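# Fludthorpe floor-tidy set

Records of clearing small litter and packing waste from hard floors. Part of the Trodel household collection. Revised Mon 1 November.

Items: 3,181
Sessions: 19
Labels: `labels.csv`, one row per item
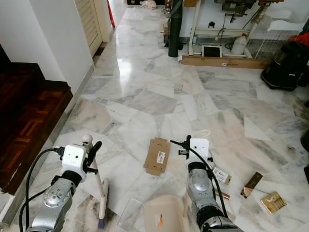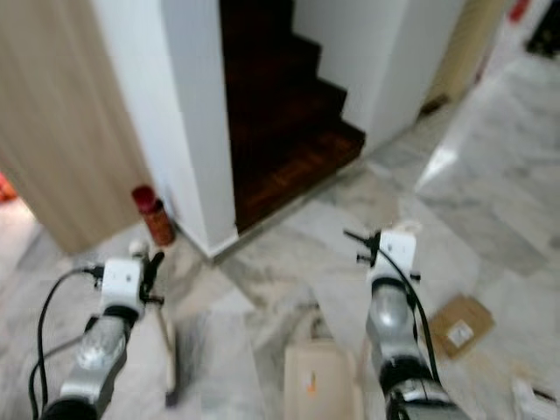 Item labels follow the Matubbar list, version 2, which sorts by material first and by size second. Packaging is labeled by its state at the start of a session. The unfolded small box with the barcode label is `card_flat`; a box still standing is `card_box`, whatever is inside. Clear plastic sheet is `film_clear` – edges are hard to find on pale marble, so outlines for this class are looser than for the rest. Brooms are `tool` and are never counted as litter.

Floor type is given per session: `marble`, `tile` or `board`. Wooden stairs next to a marble floor do not change the value. Items resting on a step go in `stairs.csv` (849 rows).

Known problems
- `cord` and `cable` were merged in the first 800 rows. The split is planned for December.
- Items under a tray rim may be missing.
- `weight_g` is blank for film.

Contact: Luluvine data desk | © Luluvine | Back to top

This site uses cookies to remember your settings. Accept | Decline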